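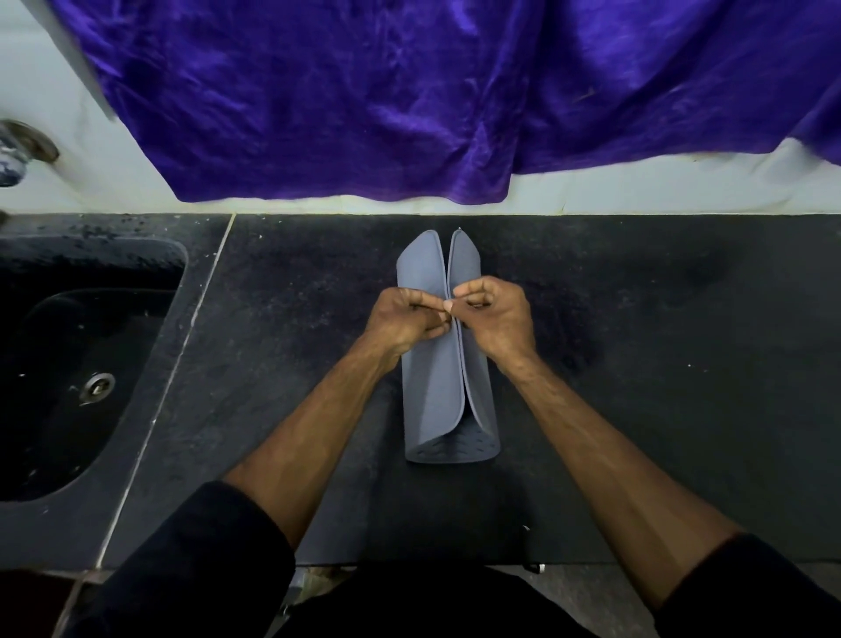 What I learned moving our component records out of the big spreadsheet

Print | E-mail
Reading time: 6 minutes

I promised back in the spring that I would write something about the records move once it was over, and then of course it wasn't over, and then it was November and I was still getting e-mails about part numbers. It is over now, or as over as these things get, so I've made a pot of tea and I'm going to try to set it down while I can still remember which bits hurt.

For anyone who has wandered in from the walking posts: my day job is technical records for a small operator at Cliltberg. We have six turboprops, a hangar that leaks in one corner, and a very good canteen. My part of it is keeping track of what is fitted to each aeroplane, how many hours and landings it has done, and when it has to come off. Propellers, landing gear legs, fire bottles, the batteries in the emergency torches, all of it. If a part has a life, it lives in my records, and if my records are wrong then either we throw away something perfectly good or we fly with something we shouldn't.

For 20 years those records lived in a spreadsheet. I know how that sounds. It was a very fine spreadsheet, started by my predecessor but two, and it had colours. Amber meant due within the month, red meant ring somebody, and there was a sort of mauve that I never did get to the bottom of. Each aircraft had its own tab, and there was a tab at the end called OLD DO NOT DELETE, which three other tabs quietly depended on (I found that out the way you would expect).

We were moving it all into Flura, a maintenance tracking package our sister company over at Zusel had already been using for a while. I had sat with their records people for a couple of days and come home quite giddy. You type in the hours after the last flight of the day and every component on the aircraft counts down together! No copying a figure from one column to another at half past six in the evening with your coat on. I could have wept.

Getting the data ready

We counted 3654 component lines when we took the final copy of the spreadsheet. I had been telling everybody it was probably two thousand, so that was a bit of an awkward morning. Menon, the firm who did the import for us, sent over a template with a column for everything: part number, serial number, position, date fitted, hours at fitting, landings at fitting, the limit, where the limit came from, and a document reference for each.

Ours had perhaps two thirds of that. The rest was in the paper files, or in the head of whoever was on shift at the time.

So the early summer was spent in the records room with the boxes. I rather enjoyed it, if I'm allowed to say so. There is something lovely about an old release certificate filled in with a proper fountain pen, and you get to recognise the handwriting. There was one inspector, long before my time, who put a tiny flourish under every signature, and I got so I was pleased to see him. I still don't know his name, as the flourish rather got in the way.

Where you can, do the serial numbers first and do them on the aircraft. I did them from the paper first, and then we had an aeroplane in for a heavy check and I went round it with a torch and a clipboard, and found two valves that had swapped sides at some point. Both perfectly legal, both well within life, both wrong in my spreadsheet. After that I asked to be told whenever a panel was going to be open, and the engineers were very patient with me lying on the floor reading data plates aloud to myself.

The first import

Menon ran a trial load and sent back an error report, and there were 530 lines in it. I printed the thing out, which I regretted, and took it home in my bag, which I regretted more.

When I'd calmed down and had some toast it wasn't so dreadful. By far the most of them were to do with the letter O and the figure nought. Our spreadsheet had been typed by a lot of different hands over the years and every one of them had a private view on whether that character in the middle of a part number was round or oval. Then there were the dashes. Some part numbers had a dash before the last two digits, some had a space, and some had been eaten by the spreadsheet and turned into a date. I had a fuel pump whose part number was the third of March.

The ones that took real time were the parts with a split history. Say a propeller governor has spent a few years on one of our aircraft, gone away for overhaul, come back and gone on to a different one. Some of its limits start again at overhaul and some carry on from new, and the spreadsheet only ever had the one column. Whoever was keeping it had put the other figure in a comment. Comments don't export. I opened every single comment by hand and typed it out, and I would not wish it on anybody, but I did find a rather good recipe for flapjacks in one of them.

Running both together

We kept the spreadsheet and Flura going side by side for two months. That was my condition, and I was a bit of a bore about it. It does mean everything gets entered twice, and there is grumbling, and most of the grumbling was mine. Every evening I compared the next ten items due on each aircraft from both systems and wrote down any that didn't agree.

In the first fortnight they disagreed nearly every night. Landings were the trouble. We do a fair bit of crew training, and a touch-and-go counts as a landing for the gear, but the spreadsheet had been counting them in with a formula and Flura wanted them entered in a box of their own. Once the crews knew about the box it settled down beautifully. By the sixth week I was ticking the sheet with a biscuit in my other hand.

I'd say the other thing that helped was leaving the tolerance settings alone. Flura lets you show an item as due early, so you have time to order the part, and it is terribly tempting to put a big margin on everything. Zusel did that at the start and their due list was so long that people stopped reading it. We put a margin on the items with a long lead time and let everything else come up when it comes up.

What I'd do differently

I would book less leave in July. I would clean up the part numbers before sending anything to anyone, and I'd get a second person to check my cleaning, as I introduced a few howlers of my own along the way. I'd ask the stores side to join in from the beginning too. They have their own list of part numbers for what's on the shelves, and we only thought to compare the two once mine had gone live. We're doing that now, a shelf at a time.

I'd also have talked to the night shift sooner. They are the ones entering the figures, and I'd written a four-page guide full of things they already knew with the one thing they needed on the last page. It's a single side now, and lives in a plastic wallet next to the kettle.

The spreadsheet has been locked and put in the archive, with a paper copy of each tab in the fireproof cabinet. I did have one last look through before it went. I asked all round about the mauve, and the best guess anybody could offer was that somebody liked it.

Next time I'll go back to the walks, I think. I've got the reservoir path half written up, and a question from a reader about gaiters that I've been meaning to answer for ages.

Print | E-mail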